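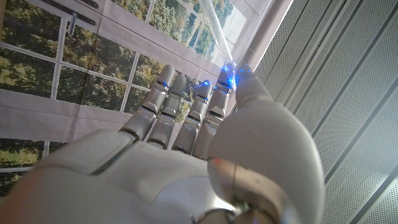

What does Dillow make?

Printed window backdrops, for rooms that were built without a view or were given one of the bins.

We started in Trodthorpe 17 years ago, in a unit with no windows at all, and the first backdrop we sold was the one we'd hung up to cheer ourselves up. There are 13 of us now. The catalogue runs to 34 designs, most of them leafy. We once tried a rainy one called January. It sold two, both to the same dentist.

Theatres, photographers and basement offices make up most of our orders. Every backdrop is printed to size and sent out folded, so yes, it will have creases, and no, ironing the trees doesn't hurt them.
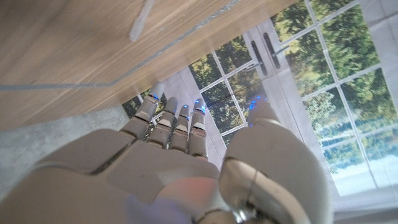
Panelled glass, brown wood and a pale floor.

Visitors are welcome at the Trodthorpe showroom. Ring first, as the bell is on the wrong door.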